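Kilonport: guía de puesta en marcha
Sección 4. Grabación de demostraciones de doblado
Revisión del 05/03/2021

Esta sección explica cómo grabar episodios de doblado de camisetas con la estación de dos brazos Kilonport y el programa de captura Pledia. Antes de empezar, complete la calibración de la sección 3.

4.1 Aproximación y agarre

1. Encienda los dos brazos y espere a que Pledia muestre ambos como disponibles.
2. Abra una sesión nueva y elija la tarea «camiseta, manga corta».
3. Abra las dos pinzas por completo.
4. Lleve la pinza hasta la tela sin cerrarla. Deténgase cuando el borde de la prenda quede entre los dedos. 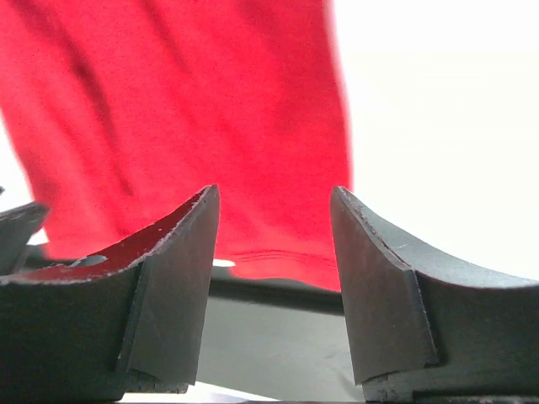 Figura 4-1. Pinza abierta junto al borde inferior de la tela, vista desde la cámara de muñeca.

5. Cierre la pinza despacio y levante la prenda.

Precaución: no introduzca las manos en la zona de trabajo con los brazos habilitados. Use la parada de emergencia si tiene que retirar una prenda enganchada.

4.2 Orientación de la prenda

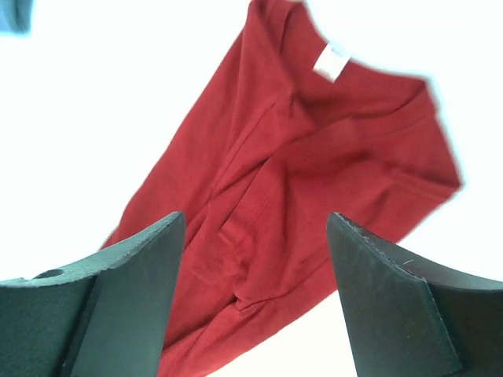
Los episodios que empiezan con la prenda desordenada son los más útiles para el modelo Wan, y conviene que formen parte de cada lote. No hace falta estirar la tela antes de moverla. Busque primero una referencia: con la camiseta retorcida y plegada sobre sí misma, la etiqueta blanca del interior del cuello permite saber hacia dónde mira el escote. Gire la prenda hasta que el cuello quede en el extremo opuesto a los brazos y bájela sobre la mesa.

Nota: si la imagen de muñeca sale con el fondo quemado, no cambie la exposición a mitad de un episodio. Termine la grabación y ajústela después.

4.3 Doblado

1. Extienda la camiseta sobre la mesa.
2. Doble a lo largo, con las mangas hacia dentro.
3. Lleve un extremo sobre el cuerpo de la prenda y suéltelo.
4. Compruebe el pliegue con la cámara de muñeca. Se admiten ondulaciones en el borde superior si la línea de doblez es recta.

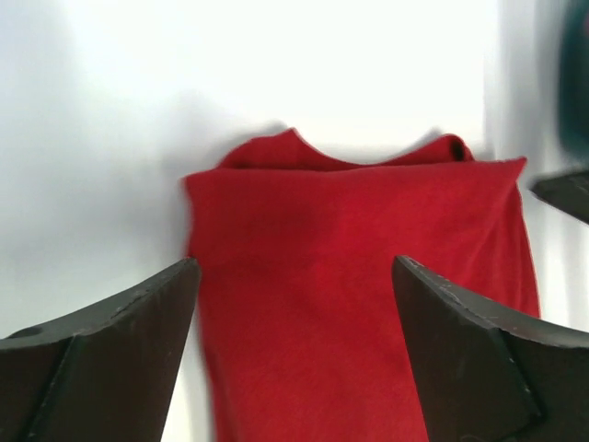 5. Si el pliegue se ha abierto, corríjalo dentro del mismo episodio. Las correcciones también se guardan.

4.4 Revisión con la cámara fija

Reproduzca el episodio en la vista general. La camiseta debe verse entera, con los dos brazos a los lados. Las prendas pendientes pueden quedar en la cesta del fondo y las dobladas en la esquina contraria, siempre que no invadan el centro de la mesa.
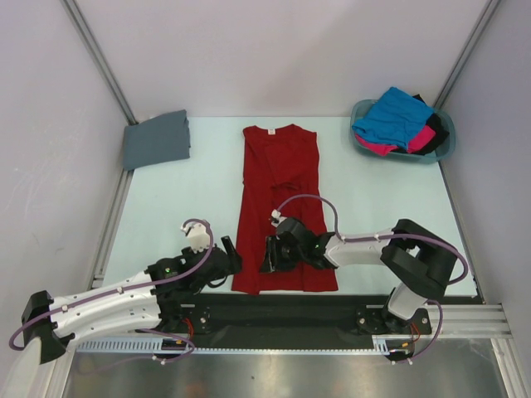

4.5 Guardado y envío

1. Marque el episodio como «válido» o «descartado».
2. Cierre la sesión al llegar a 106 episodios. El límite por carpeta es de 1,000.
3. Envíe la carpeta a Flomotgate desde el menú Exportar.

Nota: el código 2,045 indica que falta el vídeo de una cámara. Revise las conexiones y repita el episodio.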